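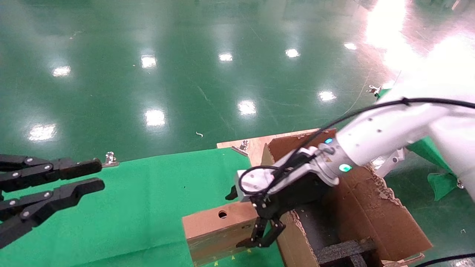 Jointed hand on the left, two-finger gripper on the right, one wooden block.

Delali Ackah
3 min read

1/ We spent January trying to decide which of these to keep on the bench. Notes in order, for anyone weighing the same thing.

2/ Right side is a plain two-finger gripper on a white arm. Left side is the multi-jointed hand, which we call the Skodlow because that's the name on the invoice. Both were run from the same controller, a Harport.

3/ Task: pick up the block, turn it, put it back. The block has a hole drilled in the top. The hole matters more than I expected. The Skodlow can get a fingertip into it. The two-finger can only grab the sides.

4/ The two-finger was set up in a morning. The hand took 4 days, most of it joint calibration. Barry Rudd did the second pass and his numbers held better than mine, so we used his.

5/ 11 tries each on the first round. Two-finger dropped the block 2 times. The hand dropped it 6 times. Same block, same start position, same cloth.

6/ On the cloth: we used to work on bare board and the block slid when a finger touched it early. Green cloth over the top, binder clips on the edges. It still wrinkles. If you copy this, pull it tight before every run.

7/ Most of the hand's drops came during the turn. It would close fine, then one finger let go a little before the other. Slowing the close helped. Adding force did not.

8/ Cable routing on the arm is still bad. There's a loop over the top and another curl by the gripper mount. On a big wrist rotation it pulls. I'll redo it with more slack at the elbow and less at the wrist.

9/ Someone asked about the software. We tried Illico first and moved to Cai. Illico was easier to install. Cai let us log both devices on one clock, and I needed that to see the finger timing in post 7.

10/ Where we are on 5/3/20: two-finger for anything with flat sides, hand for parts with holes or odd edges. I would not buy the hand for blocks.

11/ Next is the same test with smaller parts. Barry wants to try rubber tips on the two-finger first. Will post the drop counts either way.

We use cookies to remember your settings. Accept | Manage

Contact | © Delali Ackah | Back to top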